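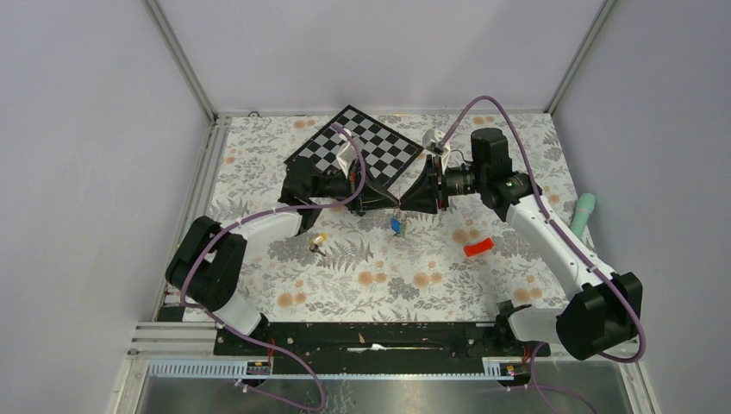
Home | Features | Reviews | Podcast | Subscribe

FEATURES / ROBOTS & AUTOMATION

I was useless at this, and I'd like that on the record before we go any further. I spent a day at Trikidach, a small outfit upstairs in an old Givmont shopfront, where the job is teaching a pair of robot arms by doing the same fiddly thing over and over until a computer has seen enough of it. The system doing the learning is called Vornow. The arms, for reasons I never got to the bottom of, are both called Radu.

You steer them by hand, and every go you have gets saved as an example (they call them episodes, like telly). Ten minutes in, my shoulders were up around my ears! Bringing two grippers together tip to tip sounds like nothing until you try it, and then it's like threading a needle with somebody else's hands.

The target for the week was 200 good episodes. They had 82 when I sat down, and I added eight, which I'm told is respectable for a beginner. I don't believe them for a second.

What surprised me was how fussy everyone is about variety. Small bits and pieces get shuffled about between goes, and the cloths get swapped too – I had the flowery one, very much my nan's kitchen. If the colour underneath never changes, the system can start leaning on it, and then it falls over the moment you move to a plain bench.

Bad goes get a label as well. Mine mostly said "hesitant", fair enough. They start on two-handed folding in June and I've already asked if I can come back.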